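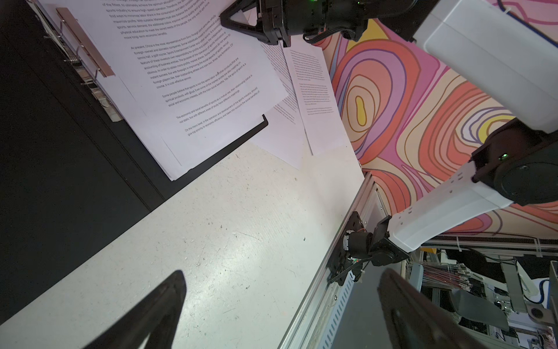

Ticket: Loose pages into binder, second sheet not picked up
Site: Clinisham
Queue: Office and household chores
Cell: Raltitz, two-arm table
Status: Open, waiting on fingertip change
Priority: Normal

Problem as reported

The task is filing. The binder lies on the table with its pages in it, the loose sheets lie next to it, and the arms are supposed to square up the sheets and put them under the clip bar with the rest. The Jollon office wants to know if this can be left to the machine at the end of the day. At present it can't.

When the sheets lie overlapping, the arm closes on the top one and the one beneath either stays put or gets dragged along at an angle. If a sheet has an edge tucked under the binder pages, the pull moves the pages too.

Setup

Reading matter is a printed article on the sports industry, small type, plain white paper. Table top is white. Stock black fingers on both arms. Software as delivered by Achterberg, no local changes.

Log

9:10 Ran the task as written. Top sheet picked up, carried to the binder, released short of the clip. Marked as fail.

9:25 Checked status lights on both arms, all green. No faults in the controller. Homed both arms and ran again. Same result.

9:50 Suspected the vision step. White paper on a white table gives a weak edge, and the scuffs on the table top get picked up as print. Raised the edge threshold. The outline of the outer sheet is now stable. The outline of the tucked sheet is still wrong, it stops where the binder pages start and the planner takes that as the real edge of the paper.

10:30 Added a rule: if one side of a sheet is hidden, slide it clear before grasping. Works when the sheet is lying flat. With a curled corner the finger rides up over the paper.

11:15 Batch of 45 attempts, sheets laid out by hand each time. 13 ended with the sheet in the binder and straight enough to read without turning it. Most of the rest failed at the pick. The others failed at the clip.

1:20 Looked at the clip separately. One arm has to hold the bar open while the other slides the paper in. The holding arm is fine on its own. When the second arm comes in low over the table, the planner keeps the two apart and the paper stops before it gets under the bar. Reduced the keep-out distance by 2 mm. Better, but the paper now bends against the bar if it arrives crooked.

2:40 Tried a light press with the left finger to pin the lower sheet while the right arm takes the upper one. Best result so far for overlapping sheets. Slow.

3:15 Page order. The system has no idea which page goes where. It files in the order it picks. The request from Jollon did not mention order, so I asked. They want it in order. Split into a separate ticket.

Findings

Finger shape is the main cause. The stock tips are made for boxes and cups and do not get under a single sheet on a hard surface. The vision change should be kept whatever happens with the tips.

A person does this job in less time than the arm takes to find the first edge. For chores with stiff objects the same cell does well enough to leave running. Paper is not there yet, and I would not promise it to Jollon this quarter.

Next steps

1. Fit the thin rubber tips from Achterberg on the right arm only. Ordered.
2. Repeat the batch with the same layouts.
3. Try a dark mat under the sheets. If it helps, send the request to Clinisham for a permanent one.
4. Keep the pinning move in the script but switch it off by default.

Workaround for now: lay the sheets out side by side, clear of the binder, and open the clip by hand before starting the run.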